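Computer mouse

A computer mouse is a hand-held pointing device that turns movement across a flat surface into movement of a pointer on a screen. It is one of the great success stories of everyday design: small, cheap, easy to learn and still going strong after decades of rivals.

Origins

The first mice were built in the 1960s. Early models were chunky boxes that rolled on a pair of wheels set at right angles, one for each direction of travel. The name came from the cord, which looked rather like a tail, and it stuck wonderfully well. Most European languages simply translated it, so the Germans have their Maus and the Hungarians their egér.

Ball mice

The wheels gave way to a single ball, usually rubber-coated steel, which turned two small rollers inside the case. Anyone who used a ball mouse will remember the grey fluff that gathered on those rollers and had to be scraped off with a fingernail (a strangely satisfying job!). The design historian Tímea Kovács, whose collection holds 86 mice, calls the ball mouse "the last bit of the computer you could mend at the kitchen table".

Optical mice

An optical mouse has no ball at all. A small light shines on the desk while a tiny sensor takes hundreds of pictures every second and compares each one with the last to work out how far the mouse has moved. It is a marvellous trick, and it runs inside a device that may cost less than lunch. Plain glass and mirrors can confuse the sensor, as they give it too little texture to follow. Wood grain, cloth and paper all suit it nicely.

Buttons and wheel

Mice have been sold with one, two or three buttons, and arguments over the right number were lively. The scroll wheel, which became common in the 1990s, settled many of them by doubling as a middle button. Makers have also used lights in the case, either as decoration or to show a setting.
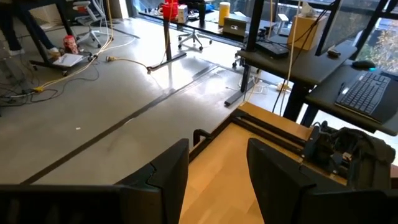 A black mouse with a small blue glow at its front, beside a keyboard.

Handedness

Many mice are the same on both sides and can be used with either hand. Shaped ones fit the palm more closely but usually suit only one hand, and left-handed versions are harder to find. Most operating systems let the user swap the main buttons.

See also

Trackball
Touchpad
Graphics tablet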